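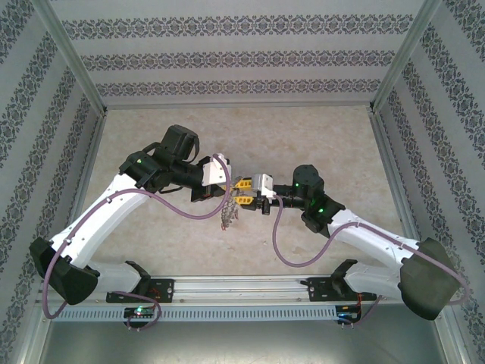 Dekville, 4. April 2020 – Der Automatisierungsanbieter Monside erweitert seine Anlernplattform Zepeda um einen Modus für zweiarmige Übergabeaufgaben. Bediener führen beide Arme per Fernsteuerung durch den Ablauf, das System zeichnet Gelenkwinkel und Kamerabilder synchron auf. Die Zelle besteht aus zwei weißen Armen, die einander auf einer gemeinsamen Aluminiumschiene gegenüberstehen; gearbeitet wird mit kleinen, hängenden Metallteilen. Im März wurden 1037 Vorführungen aufgezeichnet, verteilt auf 76 Sitzungen.

»Kleinteile mit beweglichen Gliedern lassen sich schlecht fest programmieren – die Vorführung liefert hier die brauchbareren Daten«, erklärt Projektleiterin Iraís Contreras.
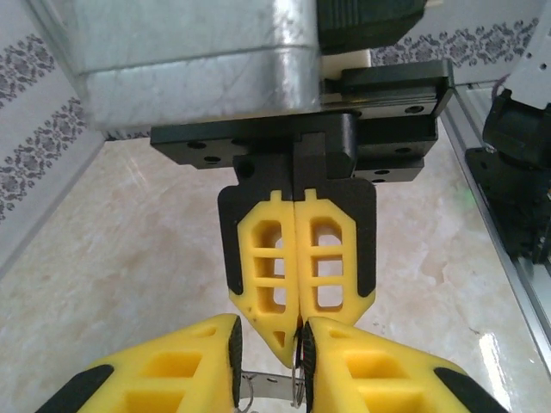
Greiferfinger mit geklemmtem Metallteil und dünnem Ring, Nahaufnahme.

Die Auslieferung an Pilotkunden beginnt am Standort Birkton mit vier Zellen. Eine Schulung für Bediener umfasst 40 Stunden.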